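About Us

Hello from Olside! I'm the person behind Stostthorpe Sourdough School, and I teach people to bake bread they'd be happy to put in front of their in-laws.
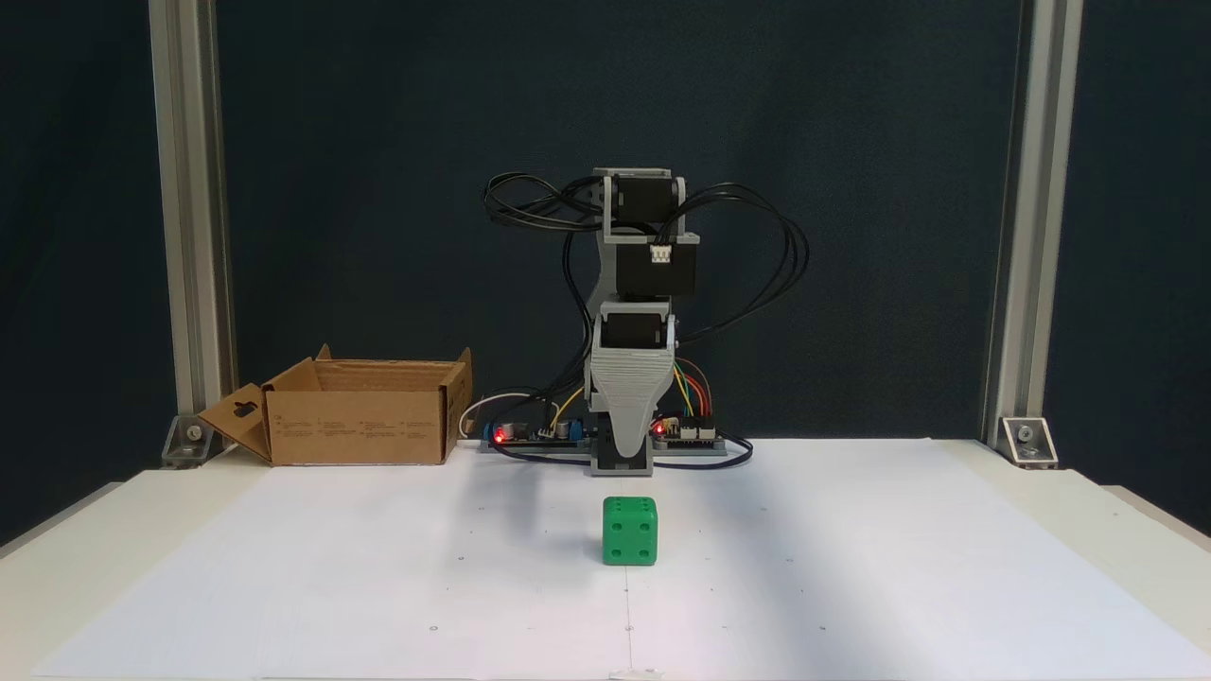

Wunderlich wrote to me after the spring beginner class and asked why on earth a bread school spends the whole first hour on flour and water before anyone is allowed near an oven. Fair question, and I get it a lot. My answer is that most of the sad, flat loaves people bring me went wrong long before the baking, usually at the starter stage, so we start there and we take our time (and there's toast while you wait).

I didn't train as a baker. I did payroll for years and baked on weekends, badly at first. My early loaves could have propped open a barn door. Then a neighbor gave me a jar of starter, I named it Zerach, and I got a little obsessed. I kept notebooks and baked before work. I gave away so much bread that people on my street started pretending to be out.

The school opened in July, in the old feed store on the corner, with one secondhand deck oven and a folding table I still use for shaping. I had 2 students in the first class, and one of them thought she'd signed up for cake decorating. She stayed, though, and she's been back for the rye class and the bagel class!

These days we run small groups all year. The beginner class is a full day and you go home with a loaf, a banneton and a jar of Zerach with feeding instructions taped to the lid. The rye class is shorter and a lot stickier. Pizza night is the loud one, and kids are welcome at that as long as they bring a grown-up. We've had 2,470 people through the door so far, and Zerach's offspring are living in more than 400 refrigerators that I know of, judging by the emails I get asking how to wake them up. (Feed it, leave it on the counter, feed it again tomorrow. It's probably fine.)

A few practical things. We use flour from a mill 30 miles up the road, and everything we bake has wheat or rye in it, so I can't safely teach anyone with celiac disease. I wish I could. Parking is behind the building, and the gate sticks, so give it a shove. Wear shoes you don't mind getting dough on. Aprons are here, and I wash them after every class.

If a class is full, ask me to put you on the waiting list, because people cancel all the time, especially when the weather's nice. I also answer bread questions by email from anybody, student or not. Send a picture of the inside of the loaf, tell me what flour you used and how warm your kitchen is, and I'll write back in the evening once the ovens are off.

Page last updated May 15, 2023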